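Lindville Style Board > What To Wear > Events
Thread: Outdoor wedding in May, one pair of shoes, send help
16 replies

hemline_hattie
OK so my cousin is getting married in May on what the invitation calls "the upper lawn." Dress code is "garden formal," a phrase I have now read so many times it has stopped being English. I have a rust colored slip dress I love, a cropped cream jacket I like, and no shoes that go with either and can also survive grass. Budget is one pair. I would like to wear them again before I die.

Options so far: block heel sandals in tan, pointy flats in dark green, or the Forolano mules everybody at my office owns.

pleatsplease
Block heels. Next question.

Talha Farooqui
Pointy flats. A block heel on a lawn is still a heel on a lawn, it just sinks with more dignity. My sister wore some to a vineyard thing and spent the vows at a slight tilt. 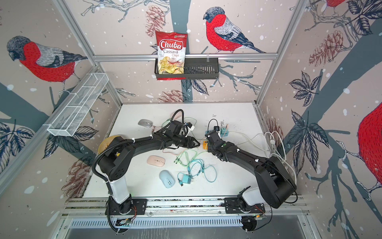

Also the green will look great with rust. Tan with rust and cream is very nice if the goal is to be mistaken for a latte.

pleatsplease
I have worn block heels to four outdoor weddings and remained vertical at all of them. Maybe your sister's were just skinny.

Talha Farooqui
They were the width of a domino.

pleatsplease
So, skinny.

Anum Jafri
Can we talk about the jacket? A cropped jacket over a slip dress is lovely until the sun goes down and you find out what "cropped" means. I'd take a big wrap or a proper blazer, slightly too large, sleeves pushed up. The shoes matter less than people think if the hem is midi. Is the hem midi?

hemline_hattie
Hem is midi. Hits mid calf, a bit lower when I slouch, so lower.

Anum Jafri
Then flats will make you look like you're standing in a hole. Sorry, Talha. Midi slip plus flat pointy shoe works on people who are five foot ten and people in catalogs.

Talha Farooqui
I'd like it noted that I am five foot six and my wife is shorter, and she wears exactly this. She looks terrific. I was told to say that but it's also true.

Zubaida Minhas
Skip the mules whatever you do. I had the Forolanos and they are a fine shoe for walking from a desk to a printer. On grass you leave one behind every few steps and have to go back for it, smiling.

thrift_goblin
Nobody has asked about the bag and I'm worried.

hemline_hattie
The bag is a brown crossbody. It holds everything I own. Please be gentle.

thrift_goblin
No. Leave it in the car. Borrow a clutch from someone's mother. A crossbody strap over a bias slip drags the whole front off to one side and you'll be adjusting it in every photo.

Brittany Morin
Agree on the bag, disagree on nearly everything else. Rust, cream and green is three colors that all want to be the main one. Go metallic on the foot. A dull bronze sandal with a low wide heel works with the rust now and with jeans in the summer, which takes care of your "before I die" clause. Ansari did one last year with an ankle strap and it's all over the resale sites – look for the older style with the buckle on the outside, the newer one rubs.
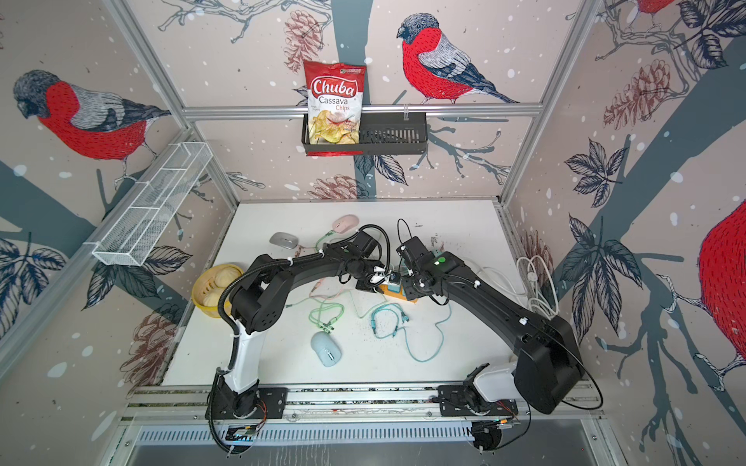

And swap the cream jacket for something darker if you can stand it. Cream at a wedding makes somebody's aunt lean over and whisper, even when it's only the top third of you.

pleatsplease
A low wide heel. So a block heel. Thank you, Brittany.

Brittany Morin
A low one. You've posted yours before and they're scaffolding.

Anneli Kauppinen
Whatever you buy, get it early and wear it around the house with socks. I did this with a stiff pair from Flengate and they went from unbearable to merely expensive in almost 16 evenings. Cream jacket is fine, by the way. If an aunt wants to whisper she'll find something.

hemline_hattie
Update, 11 Feb 2026: found the bronze Ansaris, outside buckle, half a size up. The bag is staying in the car. I'm keeping the cream jacket and packing a big gray wrap, so that's everybody slightly annoyed.

Talha Farooqui
Put the green flats in the car with the bag. You'll want them by the time the dancing starts.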